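Category: Company News / Refurbishment and Reuse

September 19, 2024
By Ngan-ling Man

Ornby Opens Desktop Refurbishment Line at Jonville Site

JONVILLE – Ornby, a refurbisher of office computing equipment, has begun operating a dedicated line for used desktop computers at its Jonville site. The line covers intake, internal inspection, data cable and drive service, cleaning, and final test. It has a rated capacity of 252 units per week on a single shift.

The line replaces a bench arrangement in which each technician took a machine from intake to final test. Work is now divided among 14 stations. Units travel between stations in open trays with the side panel removed, and the panel follows on a separate rack under the same job number. Panels are refitted only after the unit has passed its second power-on test.

Internal inspection is carried out before any part is removed. The inspection record includes the board label, the routing of each SATA data cable, the condition of the connectors, and any damage to the chassis. Cables with cracked jackets, loose latches or sharp folds near the plug are replaced. Cables that pass are returned to the same port, and the port number is entered in the job record.

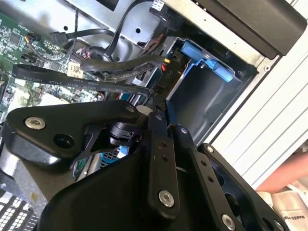 Motherboard and SATA data cable inside an opened desktop chassis.

Drives are handled under a separate procedure. Each drive is logged by serial number, disconnected, and erased or withdrawn according to the instructions of the supplying customer. A drive that fails erasure does not return to the line. Replacement drives are fitted at Station 9, where the data cable is reseated at both ends and checked for clearance from the fan and the panel edge.

Job records are kept in Bulley, the tracking software Ornby introduced in March. Bulley links the barcode on the board to the tray number, the technician's entries and the test log. Customers receive the completed record as a spreadsheet with each shipment.

Final test runs for 40 minutes and includes memory, storage, network and thermal checks. Units that fail twice are broken down for parts. Recovered boards, power supplies and cables are graded and held as service stock.

Refurbished desktops from the Jonville line will be sold under the Wan name in 2 configurations, one with a solid-state drive only and one with an additional hard drive. Both ship with a power cord and a printed test summary. Keyboards, mice and monitors are not included.

Orders for the Wan desktops are open to schools, public offices and businesses. Organizations with equipment to retire may request a collection schedule and a copy of the drive handling procedure from the Jonville office.

Media contact: Ngan-ling Man, Ornby, Jonville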